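Pouring and Decanting Liquids: Frequently Asked Questions

Favesel Kitchen Notes / Containers and Transfer / FAQ
Maintained by Bimla Chauhan. Last revised in December.

Scope

These answers cover moving drinks, stock, syrup and rinse water between clear household containers. Hot oil and canning liquids are on a separate page. Product names used below are Prullau (straight-sided clear jars) and Tôn (narrow-neck pitchers).

How high should I hold the pitcher?

Low. Start with the lip just above the rim of the receiving container and raise it only if you need to see the level. The liquid speeds up as it drops, and a faster stream pulls more air under the surface. For carbonated drinks, keep the lip touching the inside wall.

Why does a stream get thinner on the way down?

The same volume passes every point of the stream each second. The lower part is moving faster, so it needs less width to carry that volume. If the drop is long enough, the stream breaks into beads, and most of the stray splashing on a counter comes from those beads. Slow pours break up sooner than fast ones.

What causes the rings on the surface?

Each disturbance at the point of entry sends out a small wave. With a steady pour these stack up as closely spaced arcs. They are easiest to see against a dark liquid or a dark background, and they tend to disappear against a pale one. Rings are harmless. Foam is the thing to watch, particularly with milk, protein drinks and anything containing dish soap residue.

At close range, thin white arcs spread from the foot of a narrow tan column, with a frothy patch off to the right of a clear, rounded bulge.

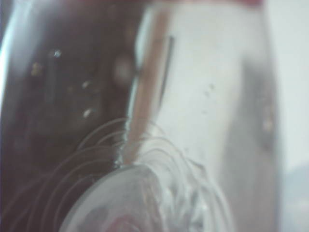

Why are there bubbles when I poured slowly?

Three common sources:

Air carried in by the stream. These bubbles rise and clear by themselves.

Air already on the container wall. Dry plastic holds more of it than wet glass. Rinse the container first and shake it out.

Dissolved gas coming out of cold tap water as it warms. These show up later and cling to the sides. Tapping the container releases most of them.

If the foam persists well after the pour, suspect detergent. Rinse the container twice with plain water and repeat.

My pitcher dribbles down the outside. Is it defective?

Usually not. At low flow the liquid follows the curve of the lip and runs back along the underside. Tilt faster at the start, and end the pour with a quick return to upright — a slow return is the main cause of the last dribble. A sharp lip does better than a rolled one. Tôn pitchers made under mold number 1376 have a rolled lip and will dribble below half flow. Mold 2452 has the sharper edge.

Can I use a straw or rod to guide the liquid?

Yes. Hold a clean rod against the lip and angle it so the lower end rests on the inside wall of the container. The liquid runs down the rod and enters with little splash. A wide straw works for small amounts but bends under hot liquid.

How full is too full?

Leave two finger widths below the rim of a Prullau jar if it will be carried, one if it stays put. For freezing, leave more, and leave the lid loose until the contents are solid.

The clear plastic has gone cloudy. Can it be restored?

Depends on the cause. Mineral film comes off with white vinegar: fill, wait 5 minutes, brush, rinse. Surface scratching does not come off. Jars bought before 2010 were a softer plastic and scratch in the dishwasher. Wash those by hand with a cloth, no scouring pads.

Milk film is a separate case. Cold rinse first, then warm soapy water. Hot water first sets the protein and makes the haze harder to remove.

Do I need a funnel?

For any neck narrower than the stream, yes. Lift the funnel slightly so air can get out past the stem. A funnel seated tight in the neck will gulp and then back up over the edge.

Related pages

Choosing a pitcher lip
Removing mineral film
Freezing liquids in jars
Replacement lids, Prullau and Tôn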